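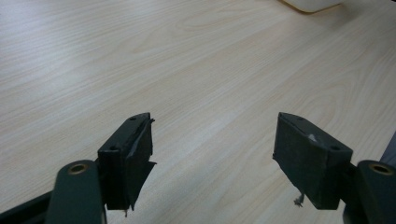

A bag sealer is a hair straightener with a bigger box, according to one customer who wrote to us in May, and we have some sympathy. The heating part is much the same idea. You close two jaws on a bit of plastic, heat softens it, it sets, and the bag is shut. If you already own straighteners and only want to close half a bag of rice twice a year, save your money and ignore the rest of this page.

Penry Bench Bag Sealer
Sold by Casell
Stock code: 492
Availability: in stock
Delivery: standard parcel, not next day whatever the banner says at Christmas

What it is

A mains-powered impulse sealer for plastic bags. It has a hinged arm, a heating wire under a strip of non-stick tape, a rubber pad on the underside of the arm and a dial on the front. You press the arm down, a light comes on, the light goes off, you keep pressing for a moment longer and then let go. There is no warm-up time, and the wire is only powered while the light is on.

Penry calls it "the complete freshness system". It is a bag sealer. It doesn't pump the air out and it won't make stale biscuits fresh again. If there was air in the bag when you pressed down, there will be air in the bag afterwards.

Specification

Seal length: up to 20 cm
Seal width: 2 mm
Dial settings: 1 to 8
Weight: 573 g without the lead
Lead: fixed, 1.2 m, UK plug
Colour: off-white
Supplied with: one spare heating wire, one spare piece of tape, instruction sheet
Guarantee: one year, wires and tape not included

We put it on our own scales, as the maker's sheet gives a rounder and more flattering figure. It's light enough that it slides about if you lean on it at an angle. The rubber feet help on a clean worktop and do very little on a dusty one.

What it will seal

Polythene: yes, without any fuss, on settings 2 to 4.
Polypropylene, the crackly sort: usually, but it's touchy. One notch too low and the seal peels apart, one notch too high and the film shrinks and puckers.
Laminated film with a silvery inside: sometimes. The box says yes.
Paper with a plastic lining: we wouldn't.
Cellophane, the old-fashioned kind made from wood pulp: no. It will brown at the edge and stay open.
Compostable bags: depends on the bag, and the people who sell the bags often don't know either.

The trouble is that very few packets tell you what they're made of in words a shopper would use. A good many have more than one sort of film in them, and the two sorts don't always want the same heat.
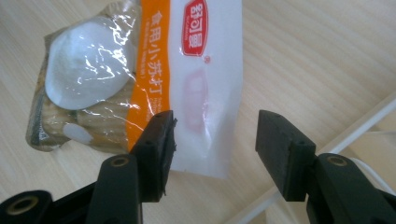

Clear, crinkled film on one side and white on the other, with an orange band between.

With any pack you want to use again, cut a strip off the top and test on the strip. Start low. Let it cool fully before you tug at it, because a warm seal will always pull apart and you'll go up a setting you didn't need. Crumbs and grease in the seal line are the other usual reason for a leak, and turning up the dial won't cure that. Wipe the inside of the bag first.

How long it lasts

The box promises 3,166 seals per heating wire. We asked how that number was arrived at and were sent a copy of the box. It's a strangely exact figure for something that must depend on the film, the setting and how hard you press, so treat it as decoration. What we can say is that the tape wears out well before the wire does. Once it goes brown and starts to lift, bits of plastic stick to it and the seals come out rough. Change it then and don't wait for a hole.

Spare parts

We wouldn't stock this sealer if you couldn't get the bits for it. That was the case with the one we sold before, and we are still getting letters.

Tesitz wire and tape kit: two wires, two lengths of tape. Fits this model and the shorter one. The Tesitz wire seems identical to Penry's own and costs less.
Replacement rubber pad: ours only, cut to length here.
Pack of 100 plain polythene bags, medium: good for practice and fine for dry food. They are thin. For the freezer, buy something thicker, from us or from anyone else.

You'll need a small cross-head screwdriver to change the wire, and the sealer must be unplugged. The instruction sheet shows this in a drawing so tiny that we've put a larger version in with every kit.

Penry or Skostex?

We get asked this most weeks. The Skostex costs nearly half as much again and has a timer with a little screen where the Penry has a dial. We tried both on the same polythene and couldn't tell the seals apart by pulling at them. The Skostex has a cutter built into the arm, and that's useful if you make your own bags from a roll. If you don't, it's a blade sitting in a kitchen drawer waiting for somebody's thumb. The screen is nice. It also beeps, and the beep can't be switched off.

Where the Skostex does win is on long sessions. After about half an hour of steady use the Penry starts to run hot and the seals get wider and uglier on the same setting, so you have to stop or nudge the dial down. For a kitchen that hardly matters. For a market stall doing bags of fudge the night before, it may.

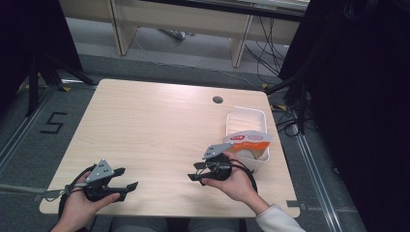
And if you are packing for sale, do think about space before you think about machines. Most of the grumbles we hear from people doing bigger batches are to do with elbow room: the full bags have nowhere to go, the open ones tip over, and the sealer gets shoved to the back where you can't press the arm properly. Clear a table, put the filled bags on one side and leave the other side free for the finished ones. It costs nothing and will do more for your speed than the dearer model.

Things we don't like

The lead is too short. It comes out of the left-hand end, so it's in the way if your socket is on the right.
The dial numbers are printed, not moulded, and ours have begun to rub off at 3.
The light is hard to see in bright sun.
The box is twice the size it needs to be.

Things we do like

It's simple and can be mended with one screwdriver. The arm has a decent spring. It doesn't connect to a phone.

Returns

Send it back unused within 30 days and we'll refund the price. If it's been used and it's faulty, send it back anyway with a note saying what it did, and please put a couple of the bad seals in the box. "Doesn't work" on its own means we have to guess. We can't take back opened packs of bags or used wires.

You may also need

Tesitz wire and tape kit
Penry short sealer, 10 cm
Casell polythene bags, medium and large
Freezer labels, plain white, the kind that peel off again (mostly)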